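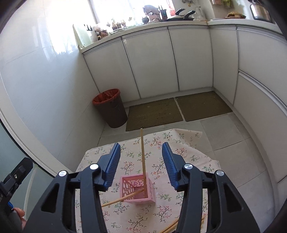
Week 2: Setting the table, and what it tells a guest

Right, on to the second handout for Eating Together: Households and Hospitality. Last week I talked far too long about bread and we never got to tablecloths, so they open this session and the kitchen inventories get pushed to the end. Sorry to those of you who read ahead!

1. Why start with cloth?

Mostly because cloth gets kept. Plates break, food gets eaten, chairs go on the fire in a bad winter, but a decent tablecloth is washed, mended, handed down and written into wills. When I first worked through the Gunnlaugsson household papers (you have the extracts in your reader, page 15 onwards) I was hoping for recipes. I got linen. Pages and pages of it, with every darn noted.

Have a think about the cloths you grew up with. My grandmother had a plain white one for funerals and christenings and a flowery one for every other day of the year, and you could tell from the hallway which kind of afternoon you were in for. Small sprigs on cream, that sort of pattern, is what a lot of people in this room will call "a granny cloth", and I'd like us to ask where that idea comes from. Small prints are forgiving. A tea stain gets lost among the flowers in a way it never does on white.

2. Everyday and best

Aksel Vigfúsdóttir splits household goods into "everyday" and "best", and she's very good on how things slide from one to the other. A best cloth gets a burn, so it moves to the kitchen. Then it gets cut down for a smaller table, then it's napkins, then it's rags. I find this a really useful way to read an inventory, but do watch out: she mostly looks at families with money. In a house with one cloth, everyday and best are the same thing, and the difference is made by ironing it (or turning it over, which my aunt swore by).

Things to look for in your extracts:

- words like "old", "worn" or "second"
- where the item is kept, as a locked chest means something
- who it is left to, and whether they are named

3. Who gets to sit?

Kaj Arnardóttir's chapter on Bodo is the main reading for this part. Her argument is that small tables were for two or three people and the rest of the house ate standing, or in turns, or on the step with a bowl. I half agree. I think she leans too hard on one diary, and we'll argue about it in class. Bring the passage about the late supper, please, as I want to read it out loud.

4. For next time

Read the chapter and pick one item from the Gunnlaugsson list. Write me a page on it, by hand is fine. Item 93 is a popular choice and I've now marked a great many essays on it, so be brave and pick something else.

The reader is at the library desk under 672. If both copies are out, email me and I'll send you the scans.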